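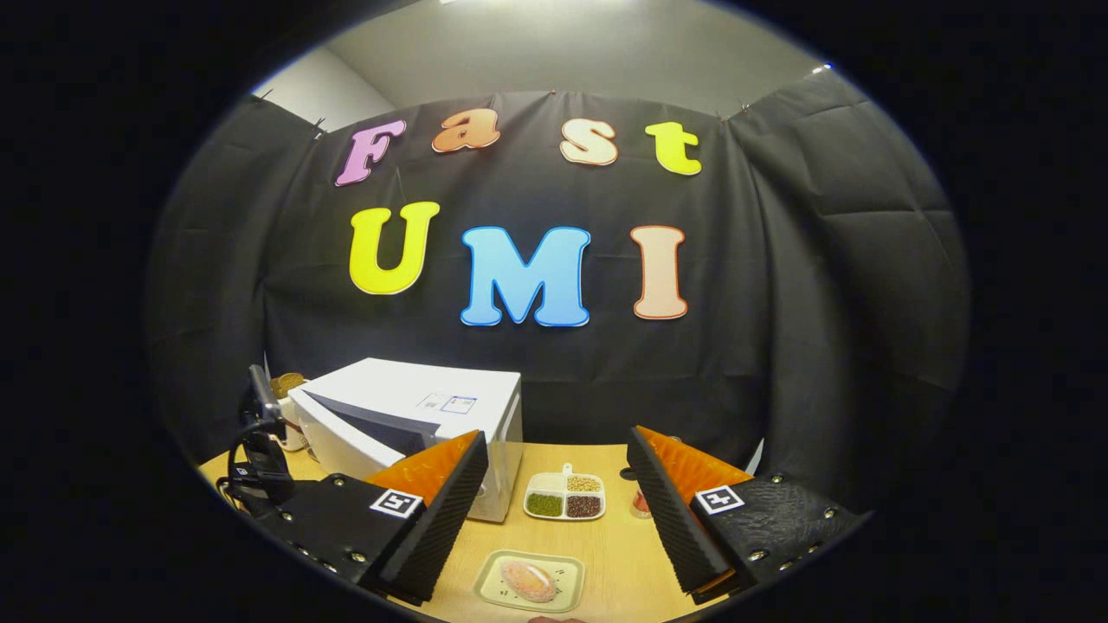
桌面:微波炉、四格豆盘、小方碟。黑布背景,FastUMI 几个字母。

赶着写,先记下来,回头再改。

昨天跟 Junhao Zou 吵了半个钟头,就为一件事:手持夹爪采数据,规矩到底要写多细。他的意思是一页纸够了,多了没人看。我的意思是一页纸可以,但那一页得是真能照着做的。最后写了两版,下面是我这版。

先说开录之前。

标记码。夹爪底座上左右各一块,每次上手先看一眼:有没有翘边,有没有指印,有没有被手挡住。脏了就擦,翘了就换,别拿胶带在正面压。Vodar 那批 501 条里废掉的,多半栽在这上头,反光一上来,开合宽度就算不准了。心疼。

指垫。橙色那层要检查磨损,起毛、沾油都算不合格。左右一起换,不要只换一边。

线。线要留余量,手臂伸到桌子最远的角再收回来,走一遍,不拽、不扫到桌上的东西,才算过。这条我自己违反过2次……

背景。黑布挂着,有褶子没关系,一组数据中间别去动它。字母也一样,贴歪了就歪着,录完一组再说。中途扶正一下,前后两半就对不上了,定位那边会来找你。

然后是桌面。

微波炉的门,开始状态必须写清楚:关严,还是留缝。不许写“正常”。什么叫正常?两个人两个理解。Junhao 说看视频不就知道了,问题是门留一条小缝的时候,深色的门窗从侧面看过去真不好认,标注的人得来回拖进度条。写三个字的事。

豆盘四个格子,哪格装什么、哪格空着,记在表里。空格也要记,空格也是信息。混豆了就停,挑干净再录,别想着“就一两颗不影响”。影响的。

碟子放近处的时候注意自己的手指。手进画面不算废片,但要打标签。之前的规定是一律删,我觉得太浪费,这版改成保留加标签,Kuzmenko 项目那边已经这么用了,目前没人抱怨。

食物单独说一句:录过的食物不吃。不管看着多新鲜。写进规定里了,加粗。

动作。

起手停一拍,收尾停一拍。夹爪从张开状态开始,到张开状态结束。中间抓空了不要假装没事继续捞,松开,退回来,重新做,这条标“重试”。重试的数据有用,别偷偷删,删了反而成功率虚高,到时候 Paltport 验收的人一跑,难看。

速度这个我们没谈拢。他要限速,我觉得限速人就僵了,做出来的动作像在拆弹。暂时写的是“按平时做家务的速度”,模糊是模糊了点,先这么着巴。

每组换人3条试录,试录不入库。新人老人都一样,包括我。

命名规则还没定稿,Wivdale 那套太长了,打字打到手酸,我想砍掉中间两段。谁有意见尽快说,不说就按我的来。

还有一条,差点忘了:录的时候别聊天。不是录音的问题(本来也不留音轨),是一聊天手就飘,轨迹里看得清清楚处。

就这些。两版都打出来贴在门口了,路过的顺手在上面画圈,觉得哪条多余就圈哪条。圈多了我再改。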